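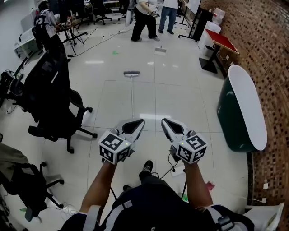
Welcome to the second half of the course, the part where we stop talking about demonstrations and start making them. Hsin-yi Mak and I have rewritten this handout three times since March, and I'm fairly happy with it now, so please read it before you come to lab and not while you're already strapped in. The big idea for this unit is that a policy can only learn what your hands show it, and that the cube near each wrist is the thing that lets us recover where your hands were. Look at the black-and-white markers on those cubes. Every one of those squares is a known pattern of a known size, and from it the Trorkasura software works out position and rotation for the left gripper and the right gripper separately. If you only remember one thing from last time, remember that!

Some housekeeping first. Teams stay the same as in the Whitlock assignment. If your partner dropped the class, write to me and I'll put you with somebody (I have a short list already, so don't be shy about it). Lab is open until 9 p.m. and you sign up for slots on the sheet by the door. Slots are 20 minutes. I know that sounds stingy, but your forearms will be ready to quit by then, trust me.

What you're doing in this unit

The task is sweeping. Your team picks up a long-handled floor brush with two grippers, brings it upright, and pushes a small pile of paper scraps over a taped line. Last year we did towel folding and everybody's data looked great and everybody's policy was terrible, so this year I wanted something with a long, awkward object that needs both hands to agree with each other. A brush handle is perfect for this. If your left hand moves and your right hand doesn't, the handle twists, and you'll see it in the plots right away.

Before you record

Tighten the shoulder straps so the harness sits flat and doesn't slide when you lean over. Check that each cube has its little green light on. Let the cable hang where you won't step on it, and walk the area once before starting, especially if somebody else's power cable runs across the floor. Then do the calibration move we practiced: both grippers out in front, parallel, pointing forward, hold still while you count to five, then open and close each hand once.

Please, please don't skip the open and close. We use it to line up the two streams in time. Two teams skipped it in the pilot and Hsin-yi spent an entire afternoon matching them up by eye, and she was very nice about it, but I'm not asking her again.

A few words on glare

The lab floor is glossy tile and it throws the overhead lights right back at you. A bright reflection behind a marker can wash out the border, and without the border the detector doesn't find the square at all. It doesn't give you a bad number, it gives you no number, and you get a hole in the track. Short holes are fine, the software fills them in. Long holes mean you redo the episode. Turning your body a little is usually enough to fix it, so try that before you come and ask me about the lights.

How much data

Each team's target is 400 episodes. Last year's towel set, after Hayley Tapley cleaned it, came to 1257 usable episodes out of 1302 recorded for the whole class, so we threw out very little, and most of what we threw out was people wandering off mid-episode with the recorder still running. Press stop! Then press save. They're two different buttons on the Jukine recorder and I've asked for them to be moved farther apart.

Vary your starting position. Put the brush down at a different angle each time, stand a step to the left, let your partner place it for you. If all your episodes start with the brush lying straight in front of you with the handle toward your feet, your policy will work for exactly that and nothing else, and then you'll be in my office hours asking why.

What to turn in

One folder per team, with the episodes, your calibration file, and a two-page write-up. In the write-up I want one plot of both hand heights over time for a good episode, the same plot for a bad one, and a paragraph about what went wrong in the bad one. I love reading these, so don't hide your disasters. You won't lose points for a failed grasp if you can explain it.

Reading

Chapter 6 of Hatton, the section on marker pose and the one right after it on ambiguity. The math in the second one looks scary but we'll go through it together on the board, slowly, so just skim it and bring questions. The exercises at the end are optional, although number 4 is very close to something I plan to ask you later.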